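Fil sur la pince à main que je monte à l'atelier partagé. Je reprends là où je m'étais arrêté en janvier, quand le premier mécanisme a cassé.

Rappel du projet : une pince à deux doigts, tenue à la main, avec une caméra dessus. On fait le geste soi-même, on enregistre, et plus tard un bras refait le geste. Le bras, je ne l'ai pas encore. La pince, oui, en version 3.

La version 1 avait une gâchette à câble de frein de vélo. Trop de jeu, les doigts ne revenaient pas au même endroit. La version 2 utilisait une biellette imprimée en PLA, cassée au bout de 121 fermetures. Je le sais parce que le compteur est dans le script.

Version 3 : biellettes en PETG, remplissage à 40 %, axes en acier récupérés sur une imprimante. Les roulements viennent de chez Kollár, commandés par lot de 24. J'en ai monté 13, les autres partent dans le tiroir commun.

Temps d'impression pour la pince complète : presque 24 heures. La machine de l'atelier est une Luturel. Elle tient bien la cote si on nettoie le plateau avant. Sinon les grandes pièces se décollent dans les coins.

Pour la caméra j'ai gardé l'objectif très large. On perd de la définition sur les bords mais on voit les deux doigts et toute la table en même temps. C'est ce que je voulais.
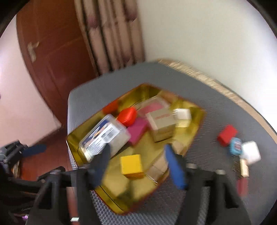
Les essais de prise se font dans un bac, avec des objets mélangés exprès. Sur la table il y a un tapis gris, pour que rien ne glisse quand j'appuie. Le bac est en métal doré et ses parois intérieures brillent, ce qui complique la détection : je relève des contours qui sont juste des reflets. Dedans, des blocs et des cubes de couleur, un contenant en plastique transparent avec son étiquette bleu et blanc, une petite boîte en carton crème. Les cubes sont les plus simples. Pour le plastique transparent, je m'attends à devoir étiqueter à la main.

Autre souci, le flou. Dès que je bouge le poignet un peu vite, les bords bavent et l'image ne sert plus à grand-chose. J'ai réduit le temps de pose et ajouté une lampe au-dessus de la table. Résultat meilleur, mais le métal brille encore plus. Je vais essayer de matifier le fond du bac avec une bombe d'apprêt.

Côté logiciel, j'utilise Gusell pour synchroniser la vidéo et l'ouverture des doigts. L'installation est pénible sous Debian, il faut compiler une dépendance à la main. Une fois lancé, ça tourne sans histoire. Décalage mesuré entre les deux flux : 13 ms. Ça me suffit.

Le revêtement des doigts maintenant. J'ai essayé de la mousse, de la chambre à air et une plaque de silicone de chez Fostov. La mousse s'écrase et ne reprend pas sa forme. La chambre à air laisse des traces noires. Le silicone tient mieux, mais il faut le coller à la néoprène, la cyano ne prend pas dessus.

Objectif pour la suite : 40 prises enregistrées par type d'objet, toujours avec le même éclairage. Pour l'instant j'ai fini les cubes et je commence les boîtes.

Si quelqu'un veut les fichiers des biellettes, je les mets en ligne quand j'aurai corrigé le perçage de la pièce gauche. Il est trop serré, je dois repasser un foret de 4 à chaque impression.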